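Projects > Shared Kitchens > Collthorpe > Progress reports

June
By Damian Mazurek

We use cookies to remember your settings. Accept / Manage

Collthorpe shared kitchen: second progress report to the Kamel Fund

This report covers the second part of the grant, from the end of the fitting work to the middle of June. The first report dealt with the counter, the wiring and the sink, and I haven't repeated any of that. What follows is mostly about storage, breakfast and hot drinks, which is where the remaining money was meant to go.

Background

The kitchen serves the 29 households in the Collthorpe building. Of those, 21 have now signed the kitchen agreement, up from 14 when I last wrote. Most people use it in the early morning and again after nine in the evening. The complaint that came up again and again in the first residents' survey was that things had no fixed place. Tea was bought twice over, cereal went stale in open boxes, and the worktop filled up so that people ended up preparing food on the dining table.

The grant for this stage was 1,950 pounds. We said we would spend it on worktop storage, a small number of appliances and the labels and notices to go with them.

Worktop storage

We chose boxes and trays that stand on the worktop over another wall cupboard. Two of our regular users can't reach the existing cupboards comfortably, and both asked for the everyday things to be left out. The main purchase was a large open bamboo box with compartments, together with a smaller wooden organiser for tea. Both came from Omik, who gave us a discount on the second order after the first arrived with a split base.
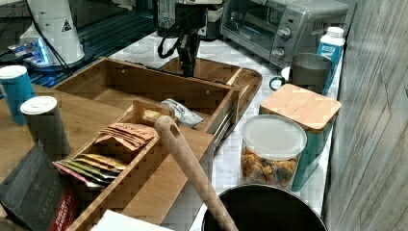
The tea organiser has been the most popular item so far. Residents bring in their own favourites and share them, so the mix changes from week to week. Paper packets go in one compartment and the coloured sachets stand on edge in another, and people can see what is there without tipping the lot out. We had set aside money for a second one and haven't needed it.

The large bamboo box has been less of a success. It was meant for snacks and small packets, but the compartments are deep and people are slow to fill them. I would like to leave it in place until the autumn and ask again. If it still isn't earning its space we will move it to the pantry, where there is a shortage of that sort of thing.

Dry food is going into clear containers with lids. Cereal was first, as it caused the most waste. We are doing this a bit at a time, because every container has to be washed and dried before it is refilled and the job falls to whoever is on the weekly rota. Tea, sugar and powdered milk will follow. There is a teal canister with a bamboo lid on the counter that was given to us, and we have asked for two more to match if anyone has them.

Appliances

The toaster oven has taken over a good deal of the work of the main oven, which is a relief in warm weather. Four households told me they now use it for an evening meal at least twice a week. It has two knobs and no timer display, and that suits the older residents. The crumb tray needs emptying more often than the rota allows for, so this has been moved from a weekly job to a daily one.
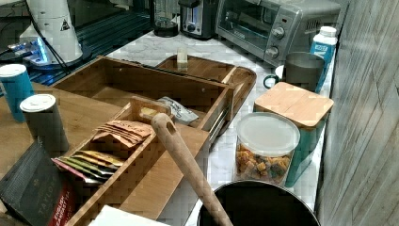 The two-slot toaster is too small for the morning rush. Between seven and eight there is usually someone waiting. We looked at a four-slot model from Toltumeo, but it would take up more of the back of the counter than we can spare, and the socket on that side is already in use. For now we have asked people to use the toaster oven for bread when there is a queue – some do, some would sooner wait.

We have not bought a second kettle. It was in the original budget and I would like permission to carry that amount over to the drawer work described below.

Shelving and drawers

The wooden shelf unit is in use. Boxed goods go on the upper level and bottles lower down, following a suggestion from a resident who had watched a bottle of oil come off a high shelf in her last flat. The unit is steady, but one of the fixings has been tightened twice and I have asked the joiner to look at it on his next visit.

The drawers were the last job and are not finished. They run well enough, though small packets slide about on the drawer floor and get lost at the back. We want to fit simple dividers, and the joiner has quoted for offcuts and a morning's labour.

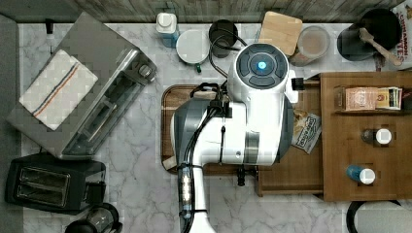 Mugs are a continuing problem. Residents leave their own on the counter and they drift towards the back wall along with everything else. A row of hooks was suggested at the last meeting and turned down by a narrow margin, mainly over where it would go. I have said we will look at it again once the dividers are in.

Tea towels are washed centrally, and people have been asked to hang them up after use.

Spending

We have spent most of the grant for this stage. The replacement for the split box was supplied free, and the labels came in under budget as one of the residents printed them at work. Receipts are with the finance form, apart from the joiner's, which I expect before the end of the month.

Use of the kitchen

Numbers at the breakfast hour have risen to roughly 20 on a busy morning. Evenings are harder to judge, as people come and go. The cleaning rota was missed once in the period, during half term, and was picked up again the week after.

Next steps

Before the final report we plan to fit the drawer dividers, finish moving the dry food into containers, and repeat the survey using the same questions. I would also like to put up a plain notice showing what goes where, because new households keep asking and the answer depends on who they ask.

I need two decisions from the Fund: whether the kettle money can be moved to the dividers, and whether the final report can come in September so that it includes the survey results. The present deadline falls in August, when a good number of our households are away.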